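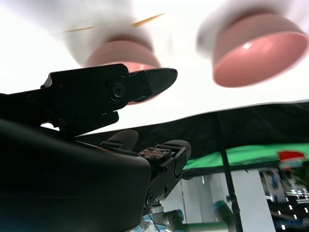

Should I run the wrist camera through the same filter chain as the joint states before feeding both to the policy?
Keep them separate. Filter the joint states at whatever rate the controller wants, leave the images alone, and line everything up by timestamp when you build the observation.

OK so I'm quoting my own question and the reply I got in chat, because I did exactly that and I still have a mess. Bowl stacking task, two pink bowls, black gripper, camera on the wrist. Slow motions are lovely. As soon as I let the planner use the full speed limit, the left bowl turns into a smear and my pose estimate walks off sideways. The right one in the same shot is fine, nice and sharp with a big shiny highlight on it (which the segmenter hates for a whole different reason, but one thing at a time). Top of the picture is blown out to plain white too.

Anybody been here? Is this a perception fix or a planning fix?

– flerk_dela

----

rudd_tuning wrote:
Planning fix. Cap the wrist angular velocity on the approach and your blur problem goes away. I did this on our Rudd cell and haven't touched the vision code since March. You're asking the camera to do something it can't do.

----

viera_d wrote:
I don't agree with that at all, sorry! Slowing the arm down is what everybody does first and then they wonder why the cycle takes forever. Look at the exposure. If the background is clipping like that, there's light to spare in that part of the view, and you can probably cut the shutter way down and get your sharp edges back. Is auto exposure on? Please tell me it's not on.

----

flerk_dela wrote:
It's on. (I know.) I left it on because the jaws are matte black and the housing goes to nearly pure black when I drop the exposure, and I've got a little routine that finds the fingertip in the image to check the hand-eye calibration. So if I go darker I lose the tip. Maybe. I should try it before I whine about it.

----

viera_d wrote:
Try it! Lock the shutter, bring the gain up, see what your fingertip finder does with the noise. And meter on the lower half of the image if your driver lets you set a region – the gray level of that back wall looks perfectly reasonable to me, it's only the top that's gone. A fingertip against a bright background is also about the easiest edge you'll ever get, you could probably find it by silhouette.

----

branislav_s wrote:
Can I ask which clock the image stamps come from? Everyone is talking about blur, but "walks off sideways" sounds like latency to me. Blur makes a pose noisy. Latency makes it wrong in the direction of travel. If your stamps are taken when the driver hands the frame over, and not at mid exposure, the pose gets paired with a joint state from later in the motion. At slow speed you'd never see it.

With auto exposure it's worse, because mid exposure moves around when the shutter time changes.

----

rudd_tuning wrote:
Fair, but a velocity cap fixes that as well. Just saying.

----

branislav_s wrote:
It hides it. Then somebody raises the cap in a year and gets to find it all over again.

----

flerk_dela wrote:
Went and looked. Stamps are on arrival at the host. Ugh. I shifted them back by hand in a recorded run and swept the offset, and the sideways drift shrinks a lot at 100 percent speed. Still noisy, but noisy around the right place. So Branislav gets that one, and I still owe Viera a locked shutter.

Second thing while I have you all. The tracker is happy to accept a smeared bowl with the same confidence as a crisp one. Does anyone gate on sharpness?

----

sarahi_c wrote:
We do, on the Jotodside bin project. Gradient energy inside the mask, per object and never over the whole image. Your picture is a good argument for per object, with one bowl crisp and the other one mush. A whole-image score would land somewhere in the middle and tell you nothing.

We don't throw the bad ones away, though. We inflate the measurement covariance and let the filter coast on the last good velocity. If an object has been bad for 7 updates in a row, the planner gets a flag and scales its speed down until things clear up. So I guess I'm half on rudd's side, slowing down is fine as long as something asks for it.

One catch: that highlight on the right bowl will score as super sharp no matter what. Mask out the saturated pixels first.

----

rudd_tuning wrote:
I'll take half.

----

flerk_dela wrote:
Oh I like the flag idea. My planner already takes a speed scale from the safety side, so I can multiply in a second one without much surgery. Does yours flap? I can picture it slowing down, getting a sharp image, speeding up, smearing, slowing down again...

----

sarahi_c wrote:
It did, for the first 2 weeks, and it looked ridiculous. Use separate thresholds for entering and leaving, and ramp the scale back up slowly. Ours takes 4 seconds to get back to full. I can paste the config tonight if you want it, the Wolport wrapper has the ramp built in and the rest is a small node.

----

flerk_dela wrote:
Yes please. Locking the shutter now, then I'll rerun the offset sweep with fixed exposure and post the plots under this.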